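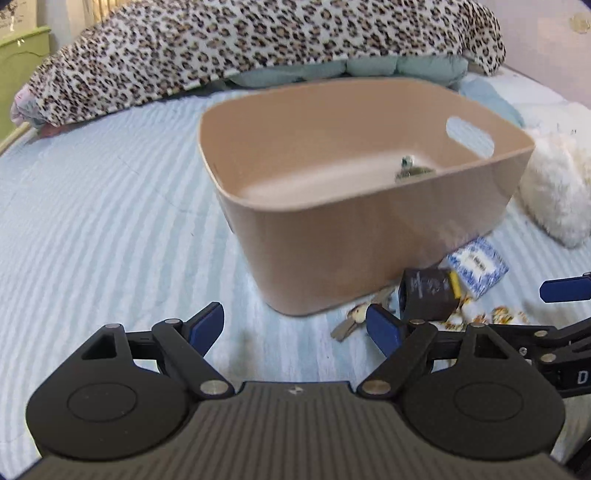
Zwischenlager Bett: Kunststoffkiste, Kleinkram und eine Decke im Leopardenmuster.

Die Kiste und ihr Rest

Wer Ordnung schaffen will, braucht zuerst eine Fläche, auf der er Unordnung machen kann. In den meisten Wohnungen ist das das Bett. Der Esstisch ist belegt, der Fußboden eine Frage des Rückens, und auf dem Sofa sitzt jemand. Also kommt die Kiste auf das gestreifte Laken, und am Abend muss alles wieder weg, ob entschieden oder nicht. Eine bessere Frist hat die Haushaltsführung bislang nicht erfunden.

Ich habe mir für diesen Text drei Ratgeber zum Ausmisten besorgt und nur einen zu Ende gelesen. Einig sind sie sich darin, dass man mit dem Leichten beginnen soll. Das Leichte sind angeblich Dinge ohne Erinnerungswert: Ladekabel, Stifte, Gebrauchsanweisungen. Wer so etwas schreibt, hat nie versucht, ein Kabel wegzuwerfen, das vielleicht noch zu etwas passt.

Wirklich schwierig wird es bei den kleinen Schachteln. Eine quadratische, blau-weiß ornamentiert, mit einem Etikett in winziger Schrift, gehört zu den zähesten Bewohnern jeder Kiste. Sie ist hübsch, und für eine hübsche Schachtel findet sich immer ein künftiger Inhalt. Bei mir steht seit einem Flohmarkt im Juli eine ganz ähnliche, gekauft bei Szalai, einem Trödelhändler, der grundsätzlich nur zwei Stück auf einmal verkauft. In der einen liegt jetzt die andere.

Dann die Figürchen, Anhänger, Dinge in Creme und Graubraun, bei denen man erst einmal die Brille holt. Die Ratgeber sprechen hier von »Dekoration«. Meine Großmutter sprach von Staubfängern und besaß eine Vitrine voll. Man stellt so ein Stück probeweise ins Regal, tritt zwei Schritte zurück, stellt es woandershin und legt es schließlich wieder aufs Bett.

Die Industrie hat für all das Behälter. Der Versandhändler Generard führt 18 Kistengrößen, das Modell Studovdale gibt es in Tönen, die nach Nachtisch klingen, und wer den Namen Fumo im Katalog für einen Aschenbecher hält, bekommt eine Schublade mit Deckel. Gegen die gewöhnliche Plastikkiste in Beigerosa, abgerundete Ecken, ovale Grifföffnung, kommt davon wenig an. Sie verträgt Spielzeug, Winterschals und Steuerunterlagen und passt farblich zu nichts, weshalb man sich auch beim Umzug in ein anderes Zimmer keine Gedanken machen muss.

Ihr Boden wird allerdings selten ganz frei. Irgendein kleines Teil bleibt fast immer liegen, durchsichtig mit Dunkelgrün etwa, oben ein Knubbel. Es könnte wichtig sein. Man lässt es vorläufig in der Kiste und räumt später um das Teil herum wieder ein.

Über Textilien ist damit noch gar nicht gesprochen. Eine Plüschdecke mit Leopardenmuster nimmt zusammengeschoben ungefähr so viel Platz ein wie ein mittelgroßer Hund und lässt sich ähnlich schlecht falten. Darunter quillt mintgrünes Bettzeug hervor, das in keine Kiste will, auch nicht in eine von Generard. Ich rate, beides zu lassen, wo es ist, und sich an die kleinen Sachen zu halten. Für die ornamentierte Schachtel hätte ich übrigens Verwendung.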